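Sketby bulky waste pickups: where we are at the end of September

Hi all - quick update on the pickup money you gave us in spring, and mostly good news! 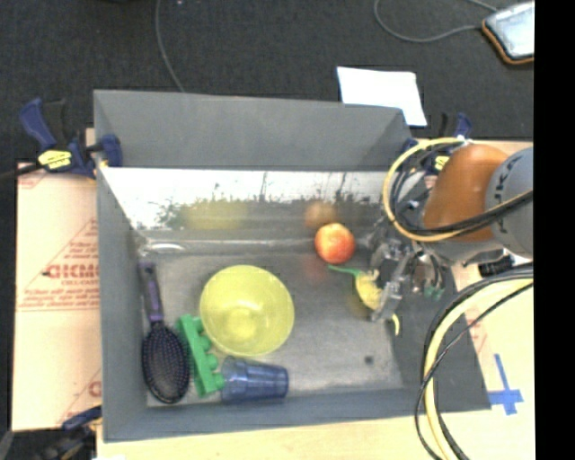

We've now done 349 household pickups against the 400 we promised you for the year, so I'm pretty relaxed about hitting the number. Old mattresses and busted dressers are still most of it (so many mattresses). Sketby is nearly finished and Plirnbridge started in September, a bit later than planned, thanks to the street permits. The city wanted a separate one for every block where we park the truck, and that ate up 3 weeks.

Yard waste is the part I'm less happy with. We had 109 requests and turned a bunch of them down, as the Farquharson transfer station stops taking brush at two in the afternoon and our second run gets there after that. I've asked Barine Hauling to swap the routes so the green stuff goes first. They said yes, starting next month.

Money-wise we're a little under on fuel and a little over on dump fees. I'd like to move the leftover fuel money across - can you let me know if you need a form for that? The receipts are in the shared folder.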